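Home Workshop Gallery Repairs Contact

Shoe bench: black leather, November

By Evangelia Vasilakis

Share 40 Comments 4

A short gallery this month, all about stitching. I get asked more about welts than about anything else on the site, so I have kept to one pair of black shoes and left the boots for another time. The pair came to me by way of Manríquez, who runs the resale counter at Pandov and wanted an opinion before pricing them.

My notes on the polish are in the last gallery and I won't repeat them. Cream first, then wax, and a soft brush between coats. For black shoes I use a separate brush, marked on the handle - brown cream never quite comes out of the bristles.

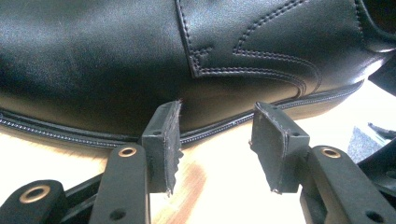 Issue 32

Side of the shoe on the bench. Light stitching runs along the black welt, with a thin line of sole edge under it. Higher up, the double rows on the overlay come down to a pointed curve and turn toward the toe. There are faint creases in the upper, and the leather still takes a good shine.

When you clean a welt like this, use a dry toothbrush and go along the stitches. Keep the wax thin there - it builds up between the threads and turns gray.

842 views

Related
Niso laces, flat and round
Resoling at Eto: what to ask for
Brown brogues, before and after
Shoe trees for narrow feet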